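Lint on everything after washing terry bedspreads, and how do I store the winter quilts?

Posted in Laundry and Linen, Friday, April 10, 2020

Posted by Marguerite_in_Wagga 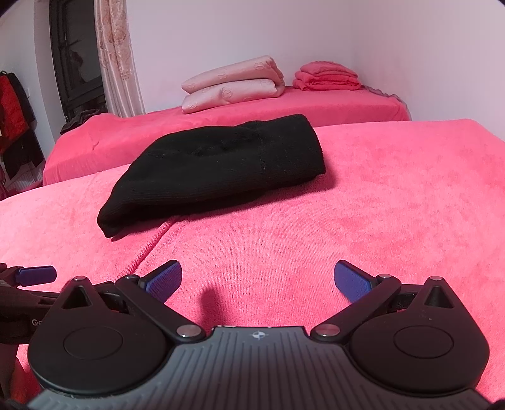 Hello everyone, I hope you're all keeping well at home. I've been meaning to join this site for ages and having run out of cupboards to tidy I finally have. I have two beds in our spare room, both done up in the same coral-pink terry bedspreads, and I love them dearly but they are driving me up the wall. Anything dark that gets put down on them seems to come away with bits on it. My husband drops his black beanie there every time he comes in from the garden and then wonders why he looks as though he's been rolling about in a hay shed. I have asked him to hang it up. I have been asking him since we were married, so I don't hold out much hope on that front.

The bedspreads were a present from my sister, who bought them when Konditz was closing its shop in our main street, so there's no taking them back and no label with proper washing directions either (the little tag only gives the size, and one of them has lost even that). I've been washing them warm with ordinary powder and a good glug of softener, one at a time, and then they go over the line on the verandah. They come up beautifully soft but the fluff never seems to stop. I had thought it would settle down after the first few washes, the way new towels do, but we're well past that now.

My other trouble is the pale pink bedding that goes with them. It's the winter lot, nice and thick, with a soft little pattern in the same colour as the cloth, and the girls adore it when they come to stay. At the moment it's folded up and sitting on the back bed, which is all right until somebody wants to sleep there. Folded, it's about as much as I can get my arms around. I had it in one of those plastic bags you suck the air out of, and when I opened it up last July it had gone flat and sad and took days to come good again, and it had a smell about it that I can only call cupboard.

So I suppose I'm asking two things. Is there a way to wash the terry so that it stops shedding, or at least sheds less? And where do people keep thick quilts when the linen press is already full to bursting? I'd rather not spend a fortune. I also wouldn't mind hearing how you keep a terry spread sitting smooth, as mine always gets a soft ridge running across it no matter how I tug.

Thank you in advance, and sorry for going on.

3 replies

Posted by Jagadeesh Lobo
Member, 1723 posts

Welcome, Marguerite! You haven't gone on at all, and if you have then you're in the right place, as you'll see by the length of what follows.

The first thing I'd do is give the softener away. I know, I know, it smells lovely and it makes everything feel like a cloud, but it coats the loops, and in my experience coated loops hang on to all the loose fibre through the wash and then let it go later, when the spread is back on the bed and your husband's hat is sitting on top of it. My mother ran a guest house for a good part of my childhood and she wouldn't have a bottle of it on the premises. She used a cup of plain white vinegar in the rinse. It doesn't leave a smell once the thing has been properly aired, I promise, though the laundry does smell a bit like a fish and chip shop while it's going.

Try it this way. Take the spread outside first on a breezy day and give it a really good shake, two people if you can get them, one at each end. Wash it on its own, cool or lukewarm, with half the powder you'd normally use. Choose the cycle with the most water your machine will give you. A front loader on an economy setting hardly uses any, and a big terry spread just lies there in a lump and rubs against itself, so if there's a button for extra rinse, press it. Put the vinegar in the softener drawer. When the wash is finished, clean the filter before you do anything else. You may get a bit of a shock the first time. I pulled out something the size of a mouse.

For drying, if you can borrow a tumble dryer (or take it to a laundromat with a big one, whenever it's sensible to be going to such places again) ten or fifteen minutes on low before it goes on the line makes an enormous difference. All the loose stuff ends up in the lint screen. Then finish it on the line and shake it again when you bring it in. After three or four rounds of this mine calmed down a great deal. I won't say it stopped altogether. Terry is terry, and the cheaper ones are made with short fibres that will keep working their way out for as long as you own them.

One warning about that coral colour, which sounds very cheerful by the way. Keep both spreads on the same routine and wash them one after the other on the same day, even if only one of them needs it. We had a matching pair in green and my wife, who is a fairer person than I am, only ever washed the one that had been slept under. By the end of two summers we had a green one and a sort of greyish one. Dry them inside out or in the shade too, if your verandah gets the afternoon sun.

As for the beanie, a knitted rib is a magnet for fluff and I don't think any amount of washing on your side will fix it completely. Wrap some wide packing tape around your hand, sticky side out, and pat along the ribs in the direction they run. Don't rub. Those shaver gadgets are for pilling, so they won't do a lot for lint, and I've put a hole in a good hat with one. Better still, put a hook right beside the door he comes in by, at the height of his hand. I did that for our son and it worked about half the time, which in our house was considered a triumph.

The ridge I can't help with much. Ours does the same. I smooth it from the middle towards the edges with the flat of my arm and then leave the room quickly.

Posted by kettleson

vacuum bags are fine but you've got to stop before they go hard. let about half the air out and close it up. and the quilt has to be bone dry going in, hang it over a door for a day first even if it feels dry. thats where the cupboard smell comes from

or under the bed in a flat box

Posted by Doreen P. (Kaimal Quilters)

I see the fluff has been very thoroughly dealt with, so I'll stick to the quilts, which are more my department anyway. I do agree about the softener, for what it's worth.

Please don't squash them if you can avoid it. Polyester filling will usually spring back if you give it time, but it springs back a little less each year, and if yours happen to be wool or feather I wouldn't use a vacuum bag at all. Have a feel along the seams and see if there's a label tucked in. I keep mine in old cotton quilt covers, one to a cover, buttoned up and rolled loosely like a sleeping bag. A worn-out pillowcase does very well for the cot-sized ones. The cotton lets them breathe, and if you're short of covers the op shops nearly always have a pile of single ones that have lost their sheets.

Where to put them is another matter, isn't it? With twin beds in the room my first thought would be underneath. You can get long, low zip bags on wheels, and Stokunel used to do a canvas one that I was very fond of, though I haven't seen it lately and I think the wheels were its weak point. Measure the height under the bed rail before you buy anything. I didn't, and I have two very nice bags on top of my wardrobe as a result. If either of your beds has a valance it will hide the whole business from view, and keep some of the dust off besides.

The other thing we did when the grandchildren were small was leave one folded across the foot of each bed, under the spread. It makes a bit of a hump, but they thought it was marvellous to have an extra blanket hiding there, and it was one less thing to find in the middle of the night when somebody got cold.

Whatever you choose, take them out and refold them differently every couple of months. Fold in thirds one time and in halves the next, so the crease isn't always in the same spot. That's what breaks the filling down. I do mine when I turn the mattresses. Bring them out on a dry day a week or so before you'll want them, give them an hour or two over the line, and the smell should go. A cake of soap still in its paper is nice in the bag as well. I wouldn't use mothballs in anything the children are going to sleep under.

And for your ridge, try putting a flannelette sheet flat between the bedding and the terry. The loops grip it and the spread doesn't creep so much. It worked on mine, although mine is a candlewick and a good deal heavier than it looks.

Comment from Marguerite_in_Wagga

Oh, you are all very kind! I've been out and measured under both beds and there's more room than I'd thought, once I moved a box of jigsaws. The softener has gone next door to my neighbour, who was delighted. I'm doing the first spread with vinegar tomorrow if the rain holds off. Jagadeesh, do you mean one cup for a full-sized spread, or one cup for the pair?

Comment from Jagadeesh Lobo

One cup each, and don't put them in together.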